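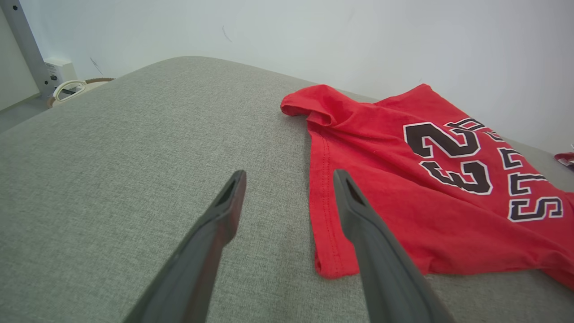
Entered by Harish Lodhi, 01/03/2022
Bench book, garment handling, Laltside

Budget round closes in April, so I am setting down what the folding work needs before it gets argued over. Current task is the red T-shirt with the 23 on it, laid on the grey upholstery. Fingers are the dark grey tapered pair with the slotted tips.

Prices in hand, all before VAT:

Second gripper, same model as fitted, from Tripathi: 1,999. Quote holds until the end of April.
Gripper with force sensing, from Virkport: 2,646. Cable and mounting plate included, driver licence not mentioned. Have asked.
Spare fingers and wrist camera bracket, Drustinura: 878 the set. They will not split it.

The case for the sensing version is thin cloth. With position control alone I set the closing width by hand for each fabric, and a hem needs a different figure from a single layer. A force reading would let us stop on contact. Against that, the Virkport unit is longer in the body and I have no weight for it with the plate on. If it takes us near the wrist limit we lose speed on every move and the saving in set-up time goes with it. No order before that number arrives.

The Tripathi unit is the safe purchase. It fits the present plate, the calibration file carries over, and a failure would cost us an hour instead of a fortnight. It does nothing for hems.

Spare fingers I would buy whichever way the rest goes. We have 4 fingers in total, counting the pair on the arm, and the other pair has worn tips. I have been putting those on for approach tests only, where grip does not matter.

Not costed yet: a proper work surface. Heathered weave is awkward for segmentation with pale garments, fine with red. A plain board with a thin foam top would do and can come out of consumables. The rounded edge also wants a height map if we carry on with soft furniture – a flat-plane assumption is no use there.
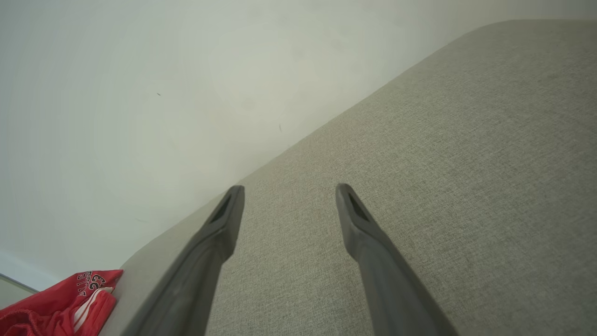
Anju Khurana: I would not put the two grippers on one request. Finance will pick the cheaper and call it settled. Send the fingers through now as a repair item and hold the Virkport unit until they give you the mass in writing. Also ask whether the licence is per arm or per site, we were caught by that on the last controller.

Agreed on the fingers, request goes in under repairs. Licence question added to the Virkport email. Splitting the grippers means two approvals, and I doubt both get through before April, so the Tripathi quote may need extending. Will ask for that as well.

To do: mass and centre of gravity from Virkport, foam thickness, check what is left in consumables.

Recent entries
Wrist camera bracket, cable routing
Closing width table, cotton and fleece
Controller licence renewal
Worn fingertips, measurements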